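Mug
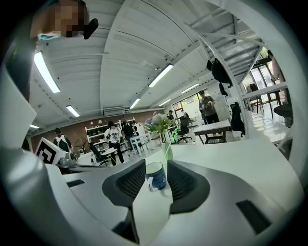

What is the difference between a mug and a cup?
A mug is larger, has straighter and thicker sides, and is used without a saucer.

A mug is a drinking vessel with a handle, used mostly for coffee, tea, cocoa and soup. Most are made of stoneware, porcelain or bone china. Enameled steel and glass are also common.

Design
The handle is usually formed separately and joined to the body with liquid clay before firing. It may match the body or contrast with it, as in dark blue mugs with a white rim and handle. Printed decoration is applied as a decal or by screen, and is normally placed on the side so that it shows when the mug is on a table.

Thick walls slow the loss of heat but take some heat from the drink at first. Warming the mug with hot water reduces this effect.

Collecting
Mugs from small potteries are collected in sets. The Leitão pottery numbered its patterns up to 1323, and the Gunulier series of 45 mugs was cataloged by Sidra Niazi. Four of the Gunulier patterns exist only with a white handle.

Care
Most glazed mugs can go in a dishwasher. Metallic trim should be washed by hand and kept out of the microwave. Tea stains come off with baking soda and a damp cloth.

See also
Teacup
Saucer
Tankard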